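# The Short Programme, Considered

Most front-loading washing machines sold in the past decade offer a quick cycle. It usually sits between the cottons and the rinse-and-spin, and in shared houses it is used far more often than the people who write the manuals intended. This article covers what the short programme does to a load, how much detergent it can clear, and where the machine should stand if it is going to be run several times a day.

The figures come from a household log kept at Rukthorpe, a converted dairy building with a single laundry corner and a changing number of residents. Aitana Carretero began the log in February and recorded 134 washes. For each one she wrote down the programme, the dry weight of the load, the detergent dose and whether the clothes needed a second rinse. The weights were taken on a luggage scale and should be read with that in mind.

## What is left out

A full cotton cycle has a long wash phase, several rinses and a final spin. The short programme trims all of these. On many machines the water is heated only slightly, the drum turns for a few minutes in suds, and there are fewer rinses than in the long cycle. The spin is often slower as well, and the clothes come out heavier with water.

Light soiling copes well with this. Shirts worn for a day in an office, gym tops and pillowcases all came out acceptably clean in the Rukthorpe log. Tea towels did not. Cooking fat needs heat or time, and the short programme gives it little of either.

The greatest source of complaint was overloading. A drum filled to the top of the door opening leaves the cloth no room to fall, and falling is what does the washing. Carretero's entries show a clear change once the load passed 4 kg. Above that weight, second rinses became common and creasing was noted on nearly every shirt.

## Dose

Liquid detergent suits short cycles better than powder, which may not dissolve in cool water before the drain pump starts. Refill pouches have made liquid cheaper to keep in the house, but they have also made it easier to pour without measuring. The cap on a pouch is a closure. Unless the maker has marked it with a line, it should not be treated as a measure.

Tarmo Sproģis, who services domestic machines from a unit in Villby, recommends half the printed dose for a half load on the quick setting, with a further cut in soft water areas. Too much detergent produces foam, and foam cushions the load. Some machines detect it and add a rinse, which lengthens the programme; others simply finish and leave the residue in the cloth. Sproģis finds the same residue behind the door seal, where it holds lint and starts to smell.

## Placing the machine

A front-loader needs a level floor and clearance on both sides. The spin speed matters less than the balance of the load, but a machine that rocks on one foot will walk whatever is in the drum. Soft matting under the feet can hide the fault for a while. The feet should be set on the hard floor where possible, adjusted with a spirit level across the top panel, and locked with their nuts.

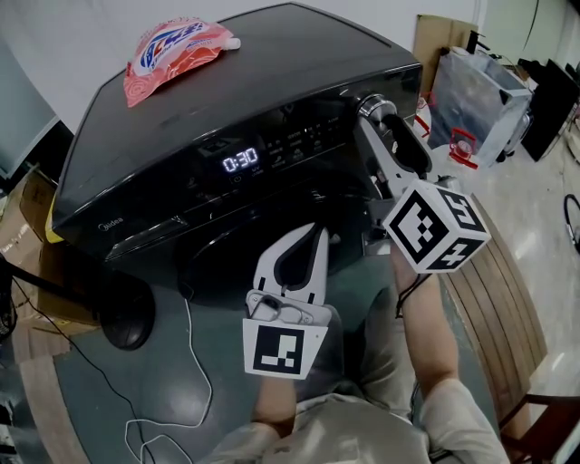 Laundry corners also tend to collect whatever has no other home. Flattened cardboard is the usual offender, because it is thin and slides neatly into a gap. Leant against a wall close to the cabinet, it can work its way into contact during the spin and buzz against the side panel. It also takes up damp. Sproģis asks customers to move boxes and loose cables at least a hand's width from the cabinet before he will look into a noise complaint, and he reports that a fair number of visits end there.

The flat top is convenient for detergent, and there is no harm in keeping a pouch on it between washes. During the spin it is better on a shelf. A pouch lying on its side with the spout towards the front will creep, and a loose cap will weep onto the control panel. Touch controls respond poorly under a film of detergent. A cloth wrung out in plain water, used with the machine switched off at the wall, is enough to clear it.

## Upkeep

A machine used mainly on short, cool programmes should have an empty hot wash once a month. The filter should be emptied at the same interval, with a shallow tray beneath it. Carretero's log has one such entry, which reads in full: "two hair grips, one button, grey water, tray too small".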